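Tereline 세 겹 통과 Ekard 구멍 머리빗 사용 후기
작성일: 11월 1일

저는 화장대가 없어서 머리빗을 항상 책상 서랍에 넣었습니다. 서랍 안에서 빗이 펜과 섞이고, 머리카락도 같이 들어가서 기분이 좋지 않았습니다. 그래서 빗을 꽂는 통과 새 빗을 함께 주문했습니다. 통은 4000원, 빗은 3000원이고 배송비는 따로 냈습니다. 두 물건 모두 제 돈으로 샀습니다.

통은 크림색이고, 두꺼운 고리 세 개를 쌓은 것 같은 모양입니다. 도넛을 닮았다고 말하면 이해하기 쉬울 것입니다. 처음에는 조금 유치하지 않을까 걱정했지만 색이 연해서 하얀 책상에 잘 어울립니다.

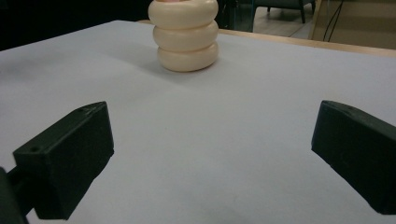

빗을 꽂으면 통이 넘어집니까?
제가 쓰는 동안에는 한 번도 넘어지지 않았습니다. 다만 빗을 기울여서 꽂으면 통이 살짝 움직이기 때문에, 저는 손잡이를 아래로 하고 똑바로 넣습니다.

통의 표면은 매끄럽고 광택이 조금 있습니다. 먼지가 앉으면 마른 천으로 닦습니다. 고리와 고리 사이의 홈은 천으로 잘 안 닦여서 면봉을 사용했습니다. 이 부분은 귀찮습니다. 청소를 자주 하시는 분은 이 점을 생각하고 사시기 바랍니다.

빗은 분홍색입니다. 저는 원래 분홍색을 좋아하지 않는데, 회색이 품절이라서 어쩔 수 없이 골랐습니다. 지금은 서랍에서 꺼내 놓아도 눈에 거슬리지 않는 색이라고 생각합니다.
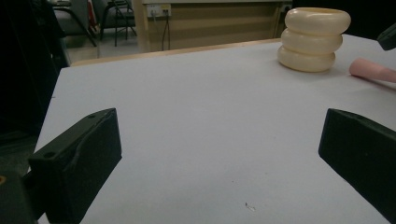
손잡이는 제 손에 조금 짧게 느껴집니다. 손이 큰 분에게는 불편할 수도 있습니다. 대신 가방에 넣기에는 편합니다. 빗의 머리 부분은 곡선으로 휘어 있고 길쭉한 구멍이 여러 줄 나 있습니다. 머리를 감은 다음에 빗으면 전에 쓰던 막힌 빗보다 빨리 마르는 느낌이 듭니다. 정확하게 재 본 것은 아니고 제 느낌입니다.

엉킨 머리에는 보통입니다. 제 머리는 어깨를 조금 넘는 길이인데, 끝부터 천천히 빗으면 아프지 않습니다. 급하게 위에서부터 빗으면 중간에 걸립니다. 빠진 머리카락은 구멍 뒤쪽에서 밀면 나오니까 치우기가 쉽습니다.

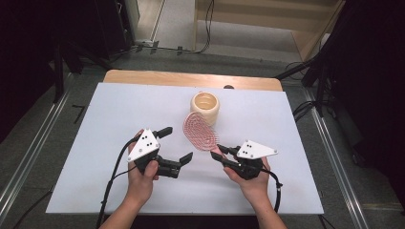

댓글 — 저도 같은 통을 쓰는데 빗보다 칫솔이나 화장 붓을 꽂는 것이 더 낫습니다. 머리가 큰 빗을 넣으면 다른 물건이 들어갈 자리가 별로 없어요. 그리고 홈은 미지근한 물에 잠깐 담갔다가 닦으면 면봉 없이도 됩니다.

댓글을 읽고 물에 담그는 방법을 해 보았습니다. 면봉보다 훨씬 편했습니다. 자리가 좁다는 말씀도 맞습니다. 저는 빗 옆에 작은 가위를 같이 넣어 보았는데 꺼낼 때마다 걸려서 다시 서랍으로 옮겼습니다.

별점은 통이 네 개, 빗이 세 개 반입니다. 통은 하나 더 사서 욕실에 놓을 생각이고, 빗은 손잡이가 더 긴 것이 나오면 그때 바꾸려고 합니다.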